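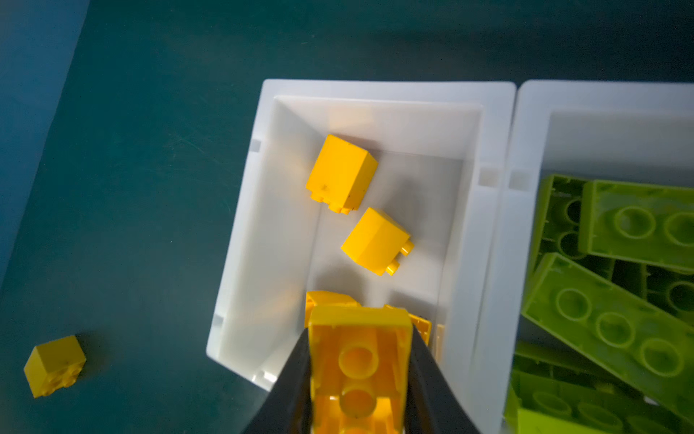

How do you start sorting a big mixed lot of building bricks? By color, and then by size once each color has a bin of its own.

That is the answer given by the woman who runs the secondhand toy counter at Ravwood, a shop on the main street in Huvholm. She has been sorting donated bricks there for 12 years. She asked that her name be left out, as she did not want people calling her at home about their old sets.

Most of the bricks come in grocery bags or old suitcases. The largest lot so far came in May, from a day care called Prerkico that was closing its playroom. It weighed 97 pounds.

"I looked at it for a while and then I went and got my lunch," she said. "After lunch I did the yellow."

She likes to begin with yellow. "It's easy on the eyes. You can pick it out of a pile even late in the day. Black and dark gray I leave for the morning, by the window."

Her bins are white plastic and stand side by side. She used cardboard boxes for the first few years, but the bottoms gave out. "With a white bin, a wrong piece shows up. Cream is the one that gets me. Cream and yellow look the same at four o'clock."

The small square bricks, two studs by two, get checked one at a time. She turns each one over and looks at the underside - dirt, gum and old glue all collect there. Specks on the outside don't bother her much. A cracked wall does, and those go in the trash.

She doesn't rebuild sets. A customer once brought in the instructions for a fire station and asked her to find every piece. "I told him he was welcome to sit down and look. He stayed until we closed."

Sorted bricks are sold by the scoop from a table near the register. A scoop costs 2 dollars in any color. Around 67 scoops go out in a good week, many of them to the after-school program at Dufour Hall, where the children mostly build towers.

"They always want more of the yellow squares," she said. "I've got another bag of those to do tonight."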